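Chapter 4
What Does Your Team's Success Rate Mean?

Before you read
Find a result your own club or class has reported for a robot. It can be a poster, a slide or a line in a team notebook. Keep it next to you while you work through this chapter.

Every September, student robotics teams set goals, and every spring they report numbers. The numbers are nearly always good. This chapter asks you to be suspicious of them, including the ones you wrote yourself.

Take the kitchen project at Festmont. The class was split into teams, and each team had to program a simulated arm to do small jobs at a counter: pick up a piece of fruit, open an oven door, turn a knob. Team Brisus ran its fruit program 400 times and reported that it almost never failed. Team Nakero ran its program 26 times, on a table the students rearranged by hand before every run, and reported 20 successes. Brisus got the applause at the spring showcase. Which team knew more about its robot?

When the class opened the Brisus log, it found that all 400 runs began from the same 4 starting layouts. The program had been tuned on those layouts as well. A run in a simulator costs nothing but time, so it is easy to pile up hundreds of them and feel that you have tested something. What Brisus had shown was that a computer given the same problem will usually give the same answer. That is worth knowing, but it is a much smaller claim than the one on the poster.

The Nakero result was less pretty and harder to get. It also came with a weakness of its own. The students who moved the objects were the same students who wrote the program, and people tend to avoid the setups they suspect will go badly – often without noticing that they do it.

There is a second problem, and it belongs to both teams. A simulated kitchen is built by someone who decides what goes into it.

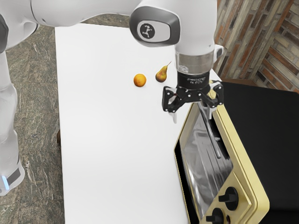 Friction, weight and the way a door hinge resists are all numbers typed in by a person, and a student team rarely checks them. A program can learn to lean on a wrong number. Nothing in the success rate will reveal this. The Bech Cup, where both teams competed later in the season, now asks entrants to hand in their settings file with their results, though in our view too few judges open it.

None of this makes simulation a waste of time. It does mean that a percentage by itself tells you very little, and you should feel free to say so when one is put in front of you.

In this chapter you will learn to
– tell a repeated run from a new test
– write down what counts as a success before the first run
– report failures in a form another team can use

Key terms: trial, starting layout, tuning, settings file

Section 4.1 begins with the Brisus log.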